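Back at the bench by 7, before anyone could ask me how the comparison is going. It is going the way I said it would. The Modow fingers, the red ones with the rough black pads, were supposed to end our trouble with cloth. Vovano's sheet says the coating holds "any textile," and I have learned to distrust the word any.

Ran the Solberg pair in the morning and the Modow pair after lunch, same arm, same controller settings, or so the controller claims. 52 tries each. I wrote down the drops by hand because I don't trust the log – it showed 3,911 closings on a counter I reset in December. The Solberg pads slip on twill. The Modow pads grab it, and then they don't want to let go, and I can't call that a win.

The wrist camera bothers me more. Up close on plain gray it has only the weave and the odd crease to go on, and I doubt its depth numbers there. Five times I got a reading I would not have bet lunch on.

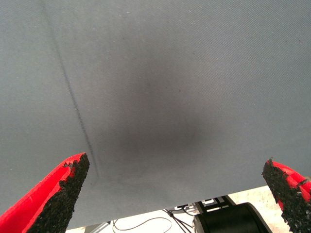
Agnes Eide thinks I'm being unfair, that the pads need a few hundred cycles before they settle and I should stop judging them on day one. Maybe. Clenia said the same about the last set, and those went in a drawer. I'll run another 52 tomorrow with the force turned down.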